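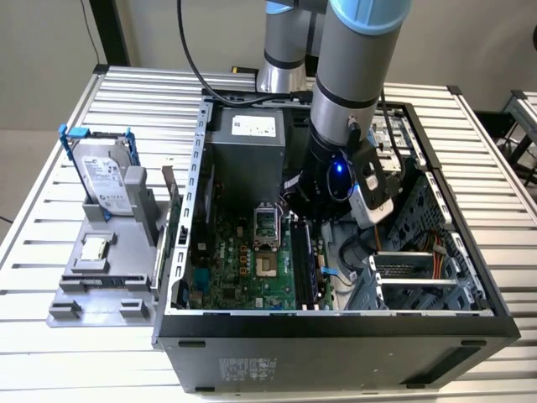 June, 06:40

Backup finished overnight. 562 GB to the second drive, no read errors in the log. Verification pass still to do, and I want it complete before I touch the index again. The catalogue of the Rirncombe rainfall cards stands at the same point as last night: station details entered, daily values entered, remarks column not started.

The remarks are the awkward part. The observers used the column for whatever came to hand: gauge frozen, gauge leaking, reading taken late, sheep. I had been typing them verbatim into a single text field. That keeps the wording but makes it useless for searching. Lucie MacPherson suggested a short code beside the verbatim text, and I have settled on 8 codes. Frost and snow stay separate. Late readings get their own code, as they shift rain from one day to the next and the daily totals have to be flagged accordingly.

11:15

Checked the Grundholm set against the printed monthly totals. Two months disagree. In the first the observer carried a figure wrongly and the printed total follows his mistake. In the second I had typed 1.13 for 1.31. Corrected mine, left his alone and noted the difference. Units for this set are inches until the change of gauge, millimetres after. The conversion is applied in a separate column and the original value is never overwritten.

Despina Yordanov wrote about the scans. She can do the remaining cards at 400 dpi in grey, which is enough for the pencil. Colour would help where ink has been written over pencil, but the files are three times the size. Asked her for colour on the Shehu cards only.

16:30

Verification pass clean. Started on the remarks with the new codes. The first 1,000 rows went quickly, most of them blank. One run of entries reads "as before" for nine days with nothing before it, the previous card being lost. Coded as unknown.

To do: write to Lucie about the lost card, rename the Wosik folder to match the others, decide whether trace amounts are stored as zero with a flag or as a blank with a flag. I lean towards zero with a flag. A blank already means no reading.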